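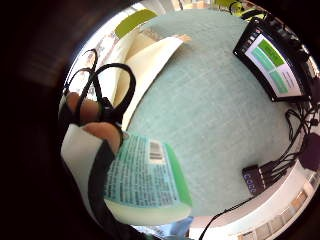

Informe de avance, febrero
Proyecto Gullow: orden y reetiquetado del almacén de limpieza e higiene, sede de Arncombe
Para: Ingvild Fjeld (Rønning)
De: Vilgot Tangen

Ingvild, te mando esto deprisa, el detalle de gastos va aparte.

Hecho hasta hoy:
Revisados 183 envases. Botellas sobre todo, también botes y algún saco de papel. Todo pasa por la mesa: se mira etiqueta, código de barras, tapón, y a su estante.
Retirados 19. Caducados o con el tapón roto. Están en una caja junto a la puerta, pendientes de que Onddale pase a recogerlos.
Estanterías de la pared larga, terminadas. La del fondo a medias.

Lo que va lento: las etiquetas con letra pequeña. Hay productos con la composición en un cuerpo diminuto y toca copiarla a mano en la ficha. Eilif calcula unos 15 minutos por envase en los peores casos, yo diría que algo menos. Los códigos de barras sí entran bien en la hoja, salvo los arrugados.

Cambios respecto al plan: habíamos previsto ordenar por proveedor. Al final por uso, lo pidió Frøydis y el equipo de turno lo encuentra todo antes. Hubo que rehacer dos baldas, medio dia perdido.

Gasto: dentro de lo previsto. Compradas carpetas y rotuladores. Faltan 7 cajas con tapa, presupuesto pedido, sin respuesta todavia.

Para el próximo periodo:
- acabar el estante del fondo
- fichas de los productos que quedan
- hoja plastificada con el orden de las baldas, la hace Alvar

Necesito de vosotros el visto bueno para las cajas, si puede ser antes de cerrar el mes. Sin ellas los envases pequeños se quedan sobre la mesa.

Vilgot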